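Rekska Brings Winter Birds to the Pantry With Cestik Wallpaper and New Small-Space Storage

Snowy branches, pine cones and bright bullfinches come to the smallest room in the house this February, alongside a range of wire baskets and racks made for tight corners

DULUTH, Minn. – Rekska, the home goods maker best known for its printed papers and simple wire storage, is opening its Small Pantry Project to the public in February, and with it comes the paper that people who visited the workshop last fall kept asking us about. It's called Cestik. It shows red-breasted bullfinches sitting in dark winter branches with snow coming down around them, and we can't remember being this happy about a roll of wallpaper.

Cestik was drawn by Hayley Furnival, who joined Rekska as a pattern designer and had never drawn a bird for work before. She began with one bullfinch in profile, red breast and gray back and dark cap, and then kept going. The finished drawing went through 38 versions on the way to the printer. Some changed the blue of the branches by a shade you would need to hold up to a window to see. Others moved a single pine cone.

"The birds are big, and I fought for that," said Furnival. "Small rooms usually get small patterns, tiny dots or little sprigs, and then you never really look at them. I wanted you to open the pantry door for a can of tomatoes and have a bird right there, almost at eye level, close enough to see the lines in the feathers. My daughter says good morning to hers."

The bullfinch isn't a bird most Americans will meet at the feeder. Furnival knew it from her grandmother's New Year cards, which lived in a cookie tin and came out once a year. She borrowed the snow from those cards too: plain white dots, scattered a little unevenly, the way a child would do it with the end of a paintbrush.

A pantry you want to stand in

The Small Pantry Project began with a simple question from our own staff. Why does the room we walk into more than almost any other get the leftover paint and the shelf from the garage? Rekska asked people to send in photos of their pantries, food closets, pass-throughs and the odd spot at the bottom of the basement stairs. We received 900 of them, and they were wonderful. There were pantries with a door that wouldn't open all the way because of a water heater. There was one with a piano bench in it. There were many, many bags of chips clipped shut with clothespins and sliding off the tops of things.

Reece Heywood, who leads product design at Rekska, printed a good number of those photos and taped them along the workshop hallway, where they still are.

"You could see the same troubles over and over," said Heywood. "Bags don't stack. They slump and they fall behind the flour. Little packets vanish completely. And jars get pushed two and three deep on a shelf, so you buy rice when you already have rice. Everyone had the back wall free, though. Nearly every photo had this big empty stretch of wall between one shelf and the next, doing nothing at all."

So the new storage goes on the wall, and it leaves the wall showing. The pieces are sold under the name Birkett, and they are open wire throughout. You can see what's in them, and you can see the paper behind them, which mattered a good deal to Furnival.

What's in the Birkett range

The Birkett hanging basket comes in black metal wire and hooks over a horizontal rail. It was made with bags in mind. A full bag of chips stands upright in it with the front facing out, and there's still length left over for the soup packets, the yeast, the half-used thing of taco seasoning. It lifts off the rail in one motion so you can carry the whole lot to the counter, and then it goes back. People who tested it told us they'd started using it for lunchbox snacks, with the kids' choices lined up on Sunday night for the week.

The Birkett mesh rack is white and mounts on a side wall. It's meant for jars. The one we've lived with longest in the workshop kitchen holds rice and a few other basics, and it has ended the old argument over whether we were out. Jars in the rack sit side by side where the labels, or the contents if you never got to labels, can be seen from the doorway.

The Birkett rail is aluminum and runs across the wall at whatever height suits you. We suggest mid-height for most people, a little lower if small hands are going to be reaching for things. It can be fixed between two upright posts in the corners, so renters who would prefer not to drill into a wall have a way to use it. Baskets slide along it, and you can crowd them all to one end when you want to.

All of the pieces can be used over paint, paneling or paper. They weren't designed only for Cestik, but we would be lying if we said we hadn't hung them over Cestik every chance we got.

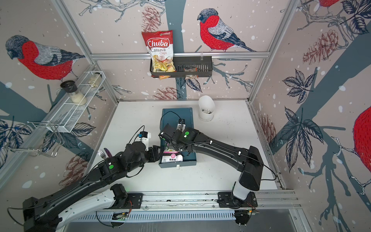
Furnival asked early on that the paper be printed in a finish that could be wiped down, as a pantry wall sees more than its share of splashed oil and flour handprints. A soft damp cloth is all it should need. Please test a corner first if you're going after something stubborn like turmeric, and let us know how it goes. (We have a turmeric spot of our own by the workshop sink, on an older paper, and we have stopped trying.)

The pattern is meant to wrap. Branches carry on from one sheet to the next, so it looks best when it turns the corner and keeps going onto the side walls. In a narrow room that can mean that a bird lands partly in a corner or runs up past the top of the wall. Our installers used to worry about this. Furnival doesn't. She likes the idea that there are more birds in the tree than you can see at once, and after hanging it in a dozen closets, most of us have come around to her side.

For the floor and the shelves, she recommends keeping things pale. White works very well with the dark blue-gray of the trunk and branches, and it bounces some light back up in a room that may only have one bulb. One good spot of color is plenty. In the workshop we've been fond of teal, in a tray or a dish towel, next to all that red.

Open pantry days

Rekska will hold open pantry days at the workshop through February. Visitors can see Cestik on the wall, hang a basket, move things around and put them back wrong, and talk to the people who made it all. Hayley Furnival will be there on the first Sunday of the month with her sketchbooks, including the early birds that didn't make it (one of them looks very cross, and has fans). Reece Heywood will run a bring-your-own-mess table, where you can bring a bag or box of whatever is hardest to store at home and work out a place for it with him. Last fall's trial run of this table drew 73 people and produced the idea for the longer basket, so he means it when he says he wants to see the mess.

Coffee will be on. Clunum Bakery, our neighbors across the parking lot, are bringing cardamom rolls for as long as they last, and past experience says that will not be long.

Each open day has room for 80 visitors. There's no charge, and children are welcome. The building has a ramp at the side entrance, and parking is easiest after 10 a.m., when the bakery rush clears out.

Sample sheets of Cestik can be picked up at the open days or requested by mail. We do encourage people to tape one up and live with it for a week before ordering. Look at it in the morning, and again with the pantry light on at night, when the blues go darker and the red breasts really glow. The sheets are large enough to show a whole bird, and several have already ended up framed.

"Somebody wrote to say she'd papered the inside of one cupboard door with her sample and nothing else," said Furnival. "Just the one door. She opens it when it's gray out. I keep thinking about that, I love it so much."

About Rekska

Rekska designs and makes printed wallpapers, wire storage and everyday pieces for kitchens, pantries and laundry rooms. The company works from a single workshop in Duluth, where its patterns are drawn by hand before printing. Cestik wallpaper and the Birkett storage range are available beginning in February through the workshop and by mail order.

Media contact

Members of the press who would like samples, drawings from Hayley Furnival's sketchbooks or a visit to the workshop outside the open days are welcome to get in touch with the Rekska press desk. Interviews with Furnival and Heywood can be arranged most mornings.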